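Home > News > Service Robots

Kitchen robot project stopped after gripper fault in Plildale

August
By M. Yüksel
Reading time: 3 minutes

A household robotics project in Plildale has stopped all of its dishwashing trials after a gripper closed with too much force on a drinking glass and broke it. No person was hurt. The company behind the project, Kuvano, informed its partners in August and says the arms will not handle glass or ceramics under power until the fault is fully understood.

The incident happened at 4 p.m., during a normal session in the test kitchen. According to the company's report, the gripper was asked to hold the glass with a light force and received the correct command. The motor current then continued to rise after contact was made. The glass broke, and the arm stayed closed on the pieces until an operator pressed the emergency stop. 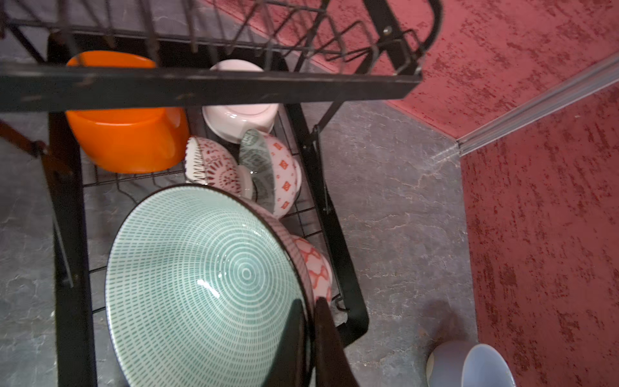

Kuvano has been working on the unloading and stacking of dishes for 21 months, and it has always said that grip force is the hardest part of this work. A plate and a mug can weigh almost the same but need to be held in very different ways. The arm must also work where things stand close together, and in the lower tier of the drying rack the bowls lean on each other, some tilted and some on edge, so a finger that closes too far can push one bowl into its neighbour. For this reason the software has a force limit for each kind of object. On the day of the fault this limit was active, but it was working with a wrong number.

The engineers have traced the wrong number to the calibration of the gripper. When a gripper starts, it opens completely, closes on nothing, and records the current it needs only to move itself. This value is later subtracted from the measurement, and what remains is treated as the force on the object. In this case the gripper had been started while something was still between the fingers. The recorded value was much too high, and the controller believed that it was pressing gently when it was pressing hard.

The report gives an estimate from the motor log. The limit for glasses was set at 6 newtons, and the real force may have reached 200 newtons before the glass gave way. The company notes that it has no direct measurement, as the finger pads do not have their own force sensor.

What worries the safety people more is the second part of the event. A watchdog program should have opened the gripper when the current stayed high, but it was reading the same corrected value as the controller and therefore saw no problem. "Both checks had the same blind spot," the report says. "We had counted them as two independent protections, and this was a mistake in our design."
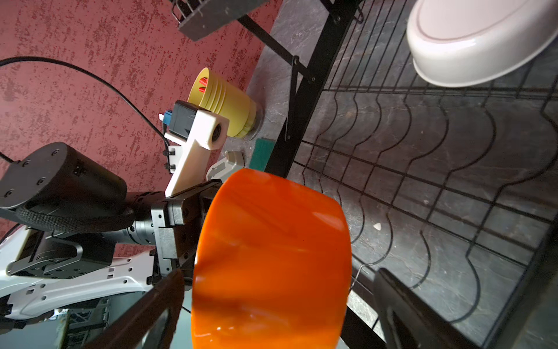
Under the new rules, the watchdog will read the raw motor current directly, without any correction. A gripper will also refuse to start if its calibration value is very different from the last good one. The operator must then look between the fingers, clear them, and repeat the procedure. The changes were written together with Sumow, the firm that supplies the control software, and Sumow says it will offer the same update to its other customers.

Before the trials can begin again, the arms must complete 600 grips on a test block with a load cell inside. The block will be gripped at different speeds and finger openings, and the calibration will be disturbed on purpose in part of the runs. One grip over the limit means that the full series is started from zero. Kuvano has not given a date for this work to be finished.

There is also a change for the operators. Until now it was allowed to reach into the work area while the arms were holding position, for example to turn a cup or to pick up a fallen piece of cutlery. This is now forbidden unless the power to both the arms and the grippers is off. The report points out that a hand between the fingers would have met the same force as the glass.

The broken glass was kept for inspection, and the gripper has been taken off and opened. No mechanical damage was found in the gearbox, but one of the finger pads had a cut from the glass and will be replaced. The results of the grip tests will be sent to the project partners before any new session is planned in Plildale.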